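Call for Participants: Skamum Letter Swap

Do you still write letters by hand? Would you like to? We're looking for 12 people to join the next round of Skamum, a letter-writing exchange that started with three friends and a shared stamp budget, and has now passed more than 1000 letters back and forth!

Each person is matched with a partner in another town. You write every other week through August, on any subject you like. Last round we read pages on beekeeping, bad landlords, a grandmother's bread, and one very long argument about whether crossword clues have gotten easier (Ayten Bilgin says yes, and she has the clippings).

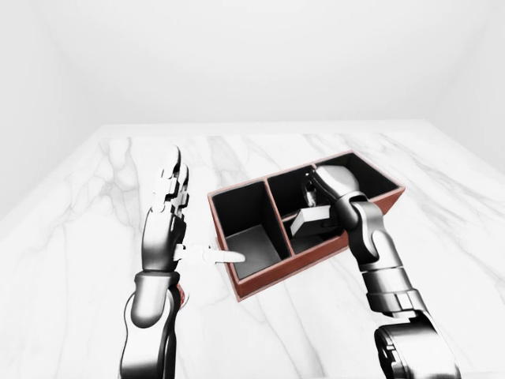 Wooden organizer box with a black, divided interior.

You don't need fancy paper or good handwriting. Mine is awful and my partner of two rounds, Eustaquio Palacios, has never once complained. What we do ask is that you stick with it until the end, because a partner checking an empty mailbox is a sad thing. If something comes up, tell us and we'll find a stand-in.

Who can join: anyone 14 or older. Under 18, please have a parent sign the form. Letters can be in English, Turkish or Danish, and if you're learning one of these, say so. We love matching learners with patient people.

Cost: nothing except your own paper and postage.

At the end there's a potluck at the Duvik reading room, where partners can meet in person and anyone who wants to can read a favorite letter aloud (ask your partner first, please).

To sign up, send a postcard with your name, age, languages and a few lines about what you could talk about all night. Mail it to Gülizar Sarıgül, Skamum, c/o Duvik Reading Room. Postcards need to reach us by Feb 1, 2007.

Questions about matching go to Bent Dalsgaard at the same address.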